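The arm at the end of line two

Leonora Espiritu had been at the Tirkon plant in Odville for eleven days when somebody handed her a page of arm movements and asked what was wrong with it. "I was hired to load machines!" she says, laughing. "And I looked at it and said, well, you'd hit the door."

She was right, and she has been part of the automation crew ever since. We met in the break room on a Tuesday, with the presses thumping away behind the wall and Jerome Quiambao, the line lead, coming in and out with his coffee.

Tirkon makes small plastic housings, up to 500 in a shift on a good line. Until April, one person per shift stood at the end of line two and moved parts in and out of the test cabinets by hand. Reach, set, close, wait, open, reach. Quiambao did it himself for three years and still has opinions about it.

"Your shoulder knows," he says. "You go home and you can't get the cereal down. I don't miss it, and I haven't met anyone who does."

The reaching now belongs to an arm. What I had expected to hear about was fewer people, and I asked. The crew on line two is the same size, Quiambao told me, but the jobs have been shuffled. Two of the former loaders check finished parts. Yeison Yupanqui went to maintenance, which he had been asking for since forever. And Espiritu plans the moves.

"I love it," she says. "I really do. You think picking up a thing is simple, and then you have to say how high the elbow goes and which way the fingers point before you get close. My own hand never asked me any of that!"

Not everything went smoothly. The first week the arm stopped so often that people started clapping when it finished a cycle (Yupanqui began it, and he admits this with some pride). There was worry, too. Rommel Tolentino, who has worked at the plant longest, wanted it in writing that no one would be timed against the machine. He got it, and the page is still taped up by the time clock.

Most of Espiritu's day is spent in simulation, where she can bump into things for free. She showed me one of her layouts, the black arm reaching out with its gripper open, the tips just short of the side of a tall gray cabinet.
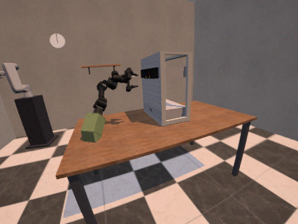
What comes next

Line three gets its arm after the summer, and the loaders there are already drawing up their list of questions. Espiritu will teach two of them to plan moves. "I want them arguing with me," she says. "They know that line. I've never worked it a day in my life."

Quiambao wants the new arm set a little farther from the aisle. Tolentino wants a second copy of his page, for the other door.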